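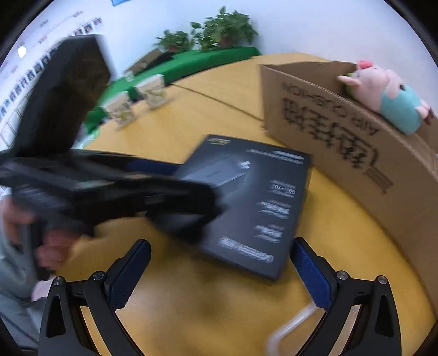 招人啦:帮邻居看账单、打电话、砍医院欠款的"账单陪跑员"

发布日期:2025年2月12日
地点:Grarnville,老邮局楼上(也可以部分在家做)
性质:带薪兼职,每周18小时
名额:2个

先说说我是谁

大家好,我是Ruba Moussa,在"Lindance账单互助站"管日常。说是管日常,其实接电话、修打印机、给来访的人倒茶,什么都干。我们站很小,小到我写这份招聘启事的时候,旁边的人正在问我订书钉放在哪儿。

我们做的事情一句话就能讲完:有人收到一张看不懂的医院账单,拿着它来找我们,我们陪他一起看,陪他打电话,陪他填减免申请,一直陪到这张账单有个说法为止。

我自己就是这么进来的。几年前我妈做了个小手术,回家以后信一封接一封地来,有医院寄的,有麻醉那边寄的,还有一家我从来没听过名字的检验公司。我英文不差,算术也还行,照样看得头皮发麻。后来是Loretta Abernathy(我们站的创办人,退休前在医院收费处干了大半辈子)坐在我家厨房里,拿一支红笔,一行一行给我讲。讲到第二页她停下来说:"这一项收了你们两次。"我当时差点哭出来!那张账单最后少了200美元,数目不算大,可是我妈那天晚上终于睡了个整觉。

所以这个职位我特别想找对人,话会有点多,请多包涵。

为什么现在招

去年九月我们跟隔壁镇的Clenau诊所谈好了,他们会把需要帮忙的病人介绍过来。我们高兴了大概一个星期,然后电话就响个不停了。现在排队等第一次面谈的人要等很久,而账单上的还款期限是不会等人的。有些人等着等着就被转到催收公司去了,我每次听到这种事都很难受。

正好Gebremichael家庭基金给了我们一笔钱,够再请两个人。钱已经到账了,不是"等批下来再说"的那种,这一点请放心。

这份工作每天到底在做什么

一般是这样的:你到站里,先看一眼当天的预约。第一位可能是一位老先生,塑料袋里装着一大叠信,有的拆了,有的没拆。你要做的第一件事是跟他聊两句,别急着翻信。很多人来的时候是带着羞愧来的,觉得欠钱是自己做错了什么。等他坐稳了,你们再一起把信按日期排好。

然后是要明细账单。医院寄出来的第一张通常只有一个总数,明细得开口要。你会打很多这样的电话,会听很多等待音乐(我已经能把其中一首从头哼到尾了)。

拿到明细以后对着保险公司的理赔说明看,找重复收费,找代码不对的地方,找本来该由保险出的部分。看不懂的先圈起来,攒着去问Loretta。

再往后是申请减免。很多非营利医院都有经济援助政策,表格有长有短,要附上收入证明。你帮着填,帮着复印,帮着寄,过一阵子再打电话去追问收到了没有。追问这一步千万别省,我见过太多申请表不知道躺在谁的抽屉里。

实在减不下来的,就谈分期。分期的数目要让人家真的付得起,要留出买菜和交房租的钱。我们宁可多谈几个回合,也不劝人签一个第二个月就断掉的计划。

最后还有记录。每个个案都要写清楚打给谁、几号打的、对方怎么说。写得不好看没关系,但别人接手时得看得懂。

有一件事要讲明白:我们不是律师,也不给法律意见。如果有人收到法院传票,当天就要转给合作的法律援助律师,不能拖。这个流程上岗以后我会亲自带你走。

我们想找什么样的人

中文和英文都能讲电话。粤语、阿姆哈拉语、阿拉伯语、西班牙语,会任何一种都是大大的加分!站里现在能讲阿姆哈拉语的只有Hiwot Feyisa一个人,她上个月请了两天假,我们那两天真是手忙脚乱。

有耐心,尤其是对着电话那头的耐心。客服也是打工的人,你对他凶,他多半也帮不了你更多。

会用最基本的电子表格。会加总、会排序就够了,别的可以学。

嘴巴要紧。你会看到别人的诊断、收入、家里的难处,这些出了门一个字都不能说。Grarnville就这么大,超市里转个弯就能碰见来访者,人家不先跟你打招呼,你也别先打。

学历不限。有没有在医院或保险公司做过都行,自己跟账单打过架的也算经验。真的算,请写在申请信里,我很爱看。

不太适合的情况

我也想老实讲讲哪些人可能会做得不开心。如果你希望每个个案都有漂亮的结局,这里会让你失望。有的账单查来查去就是没错,医院也不肯减,你只能陪着人家把分期谈得松一点。还有人来过一次就再也不来了,电话也不接,你不知道他后来怎么样。我自己花了很久才习惯这个,现在也还没有完全习惯。

另外我们不碰别人的钱。不代收,不代付,不借,也不推荐任何贷款产品。如果你同时在做贷款、保险销售或者付费的债务整合服务,那就有利益冲突,这个职位不能给你。

待遇

试用期和正式期的时薪一样,面试的时候我会当面把数字告诉你,也欢迎你先写信来问,我一定回。每周18小时,通常分成三个下午加一个上午,具体哪几天可以商量。

入职时一次性发200美元的设备补贴,买耳机也好,买把舒服点的椅子垫也好,随你。(强烈建议耳机。)

每年还有一笔2000美元的进修费,可以拿去考医疗账单方面的证书,也可以上语言课。Hiwot去年拿它学了西班牙语,现在已经敢接简单的电话了,我们都替她骄傲。

带薪病假有,带薪年假按工时比例算。健康保险目前只有全职才有,兼职没有,这点我自己也不满意,正在跟理事会争取,但不敢向你保证什么时候能成。

培训

头几个星期你不会单独接个案。先跟着Loretta听,再跟着我打电话,然后换你打、我们在旁边听。Loretta讲课很快,爱用缩写,听不懂请直接打断她,她不会生气的。

站里有一本自己编的手册,是Berhanu Tekleab整理的,里面有每家医院该按哪个分机、哪个部门下午几点以后就没人接。这本东西比什么教科书都好用,我私下叫它"宝典"。顺便说一句,我们这里有两个Berhanu,Tekleab管资料,Berhanu Weldu管财务和工资,发邮件的时候麻烦看清楚再点发送。以前有人把工资问题写给了管资料的那位,他很认真地回了一大段,可惜全是猜的。

怎么申请

请准备下面两样东西:

简历一份,一页两页都可以,中文英文都可以。

一封短信,告诉我一件你帮别人弄明白麻烦事的经历。不一定跟医疗有关,帮房东看合同、帮邻居填学校的表都行。用你平常说话的语气写,不用客套。

写好以后送到站里前台,信封上写"账单陪跑员申请,Ruba收"。不方便跑一趟的,在我们网站的联系表格里选"工作机会",把两份文件附上就好。没有截止日期,招满两个人为止,满了我会马上在网站上说。

每一封我都会看,也都会回,不合适也会告诉你。我自己以前找工作,最怕的就是投出去没声音。

面试分两次。第一次是跟我聊天,电话或者当面都可以。第二次请你到站里来,我们会给你一张练习用的账单(名字和号码都是编的),大家一起看,你边看边讲你在想什么。看错了没关系,我更想知道你碰到不懂的地方会怎么问。第二次面试算工时,会付钱。

几个常有人问的事

可以在家做吗?打电话和写记录可以,第一次面谈必须在站里。纸质材料一律不能带回家。

需要车吗?不需要,公交就停在楼下。偶尔要去Clenau诊所,站里有人开车的话就一起走,没有的话公交费报销。

楼里有电梯吗?有,从后门进,比较慢,但是好用。前门只有楼梯。

在读学生能申请吗?能,只要期末那几周你也能来。考试时间可以提前跟我调。

身份文件有什么要求?需要有在美国合法工作的许可,别的我们不问。

我不想应聘,只想请你们帮忙看账单,可以吗?当然可以,这项服务免费。请在联系表格里选"预约面谈",把最早的还款期限写上,快到期的我们会尽量往前排。

有别的问题就写信给我吧,傻问题也欢迎。等你来!

Ruba Moussa
Lindance账单互助站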